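Bresex hardwax oil on a family table: a long-term review

14 comments | 37 shares

We use cookies to remember your preferences and measure traffic. Accept all | Manage settings
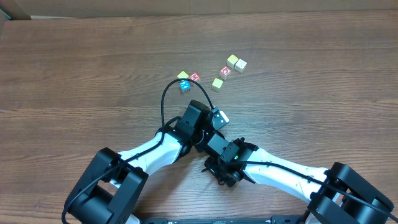 Hardwax oil is sold on two promises: that it can be patched locally without stripping the whole surface, and that it resists ordinary household spills about as well as a varnish. The first is broadly true of every product I have used. The second varies a great deal with the brand, the number of coats and the patience of the person applying them. I have now lived with Bresex Interior in satin for long enough to say where it sits.

The tin is 750 ml with a pry-off lid. The lid is poor. After the second opening it no longer seated evenly, and by the fourth there was a skin on the remaining oil thick enough to lift out in one piece. Decant what is left into a smaller jar and fill it to the neck.

Preparation

The old finish was a polyurethane that had gone cloudy at the places where people sit. I took it off with 80 grit, then 120, and stopped at 150. The Bresex leaflet asks for 120 to 150 and it means it. A test board taken to 240 looked better on the first evening, but the oil had little to key into and a wet glass marked it within the hour. The 150 board did not mark.

Vacuum the surface, wipe with a barely damp cloth, leave it overnight, then knock back the raised grain by hand. Do not use a tack cloth. The resin in the one I tried left dull streaks under the first coat.

Application

I used a white nylon pad for both coats, worked in along the grain, with the excess removed by cotton rag after 15 minutes. Two coats is the stated maximum. A third on the underside stayed slightly soft and I had to scrub it off with spirit.

Coverage came out a little below the figure on the tin. Drying between coats took 11 hours at normal room temperature with a window open. The leaflet says eight to ten. The smell is moderate on the first day and gone by the fourth. Rags must be laid flat outdoors or soaked before disposal, as with any drying oil.

Stain tests

I put five liquids on an offcut finished in the same way, each left for two hours under a watch glass: water, black coffee, red wine, olive oil and malt vinegar.

Water: no mark.
Coffee: faint ring, removed with soap and water.
Red wine: grey shadow, still visible after cleaning.
Olive oil: no mark.
Vinegar: slight loss of sheen, restored with a maintenance wipe.

For comparison I ran Tudanitz Floor & Table on a second offcut. It was better against wine and clearly worse against water, which left a pale bloom. Menzies Hard Oil did well on all of them but yellows more than either, and I would not put it on ash or maple.

Heat is the weak point. A mug straight from the kettle left a white ring through the Bresex in under ten minutes. Use mats.

Wear and repair

The table is used daily for meals, homework and play. Fine scratches appear within weeks and are visible in low side light. Deeper ones can be dealt with in a few minutes: 150 grit on a cork block, a dab of oil, wipe off, leave until the next day. I have done this twice. The first repair blended completely. The second, near an end, shows as a slightly richer patch from one angle.

Cleaning is with a well wrung cloth and a mild soap. Avoid kitchen sprays. The Flalent spray we normally use took the sheen down after a single week, and a maintenance coat was needed to bring it back.

Verdict

Good water resistance, easy repair, weak against heat and wine, badly packaged. I would buy it again for a table and would choose something else for a worktop. 3.5 out of 5.

Related reviews

Tudanitz Floor & Table: one winter in a hallway
Nylon pads compared
Random orbit sanders for occasional use
Menzies Hard Oil on pale woods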